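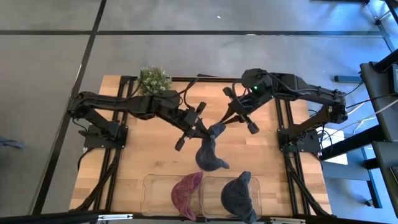

Figure 1. Baseball caps at the sorting table: a dark gray-blue cap on the tabletop, a maroon cap in the left bin, a dark gray cap in the right bin.

Soft Goods Handling, Unit 5
Sorting, Bin Storage and Cloth Folding
Course notes, Paula Radu
Revised July 14, 2022

5.1 Scope

This unit covers small soft goods that hold some of their own shape (caps) and those that hold none (cleaning cloths). Flat garments were treated in Unit 4 and are not repeated. Students should have read the Kurkcombe stockroom sheet before the session.

5.2 Terms

Crown: the part of the cap that covers the head.
Brim: the stiff projecting part, also called the bill or visor.
Structured cap: a cap with a stiffened front panel that stands up without support.
Unstructured cap: a cap with no stiffener. The crown collapses when the cap is set down.
Pile: the raised fibers on the surface of a cloth.
Lay: the direction in which the pile leans.

5.3 Sorting caps

Sort by color first and by construction second. Color can be judged at a distance; construction usually has to be checked by hand. Washed reds and maroons vary a good deal from one cap to the next, and a faded maroon may read as pink or purple under window light. Assign it by the color inside the sweatband, where fading is least.

Dark gray and dark blue are the pair most often confused. Place the doubtful cap beside a known one, same side up, and compare the crowns. Do not compare a crown with a brim. The weave differs and the two surfaces reflect light differently.

A cap may be stored crown up or upside down. Crown up protects the front panel and is the default for structured caps. Upside down allows nesting: the next crown sits inside the first, with the brims aligned. Use one orientation per bin. Mixed orientations waste height and bend the brims.

5.4 Clear bins

Clear plastic bins are used at the table so that contents can be checked without lifting anything out. They have two drawbacks.

First, the walls reflect. Under a window, highlights on the plastic can hide the color of whatever is behind them.
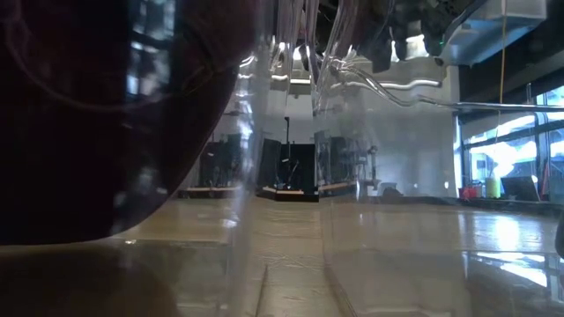 Second, the walls distort. Any curve or crease in the plastic bends the outline of an item and may double its edges, so a cap should not be identified through the side of a bin. Read from the open top. If the bin is on a high shelf, bring it down.

Wipe bins with a dry cloth before filling. The Brusamness method calls for a damp wipe followed by 60 minutes of air drying, which is acceptable where the schedule allows it. Do not put caps in a damp bin.

5.5 Microfiber cloths

Microfiber has a pile and must be folded with that in mind. Where the lay changes, the same cloth shows lighter and darker streaks. These are not stains. Brush the surface once with the flat of the hand; a streak caused by the lay will shift or disappear.

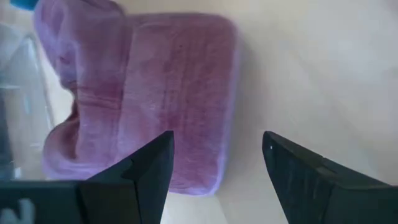
Figure 2. Lavender-purple microfiber cloth, flat on the right and bunched on the left. Note the streaks in the pile.

Procedure:
1. Lay the cloth on a smooth, light surface.
2. Clear any bunched section by drawing it outward from the flat part. Pressing down on it sets the creases.
3. Fold in half, edge to edge.
4. Fold in half again across the first fold.
5. Stack with the folded edge toward the front.

Rounded corners are normal on a folded plush cloth. Do not pull them square.

5.6 Exercise

Work in pairs. Sort the caps in tray 123, record the color and construction of each on the Plaltel form, and fold the cloths supplied. Bring the completed form to the next session.

Reading: Mészáros handbook, chapter on pile fabrics.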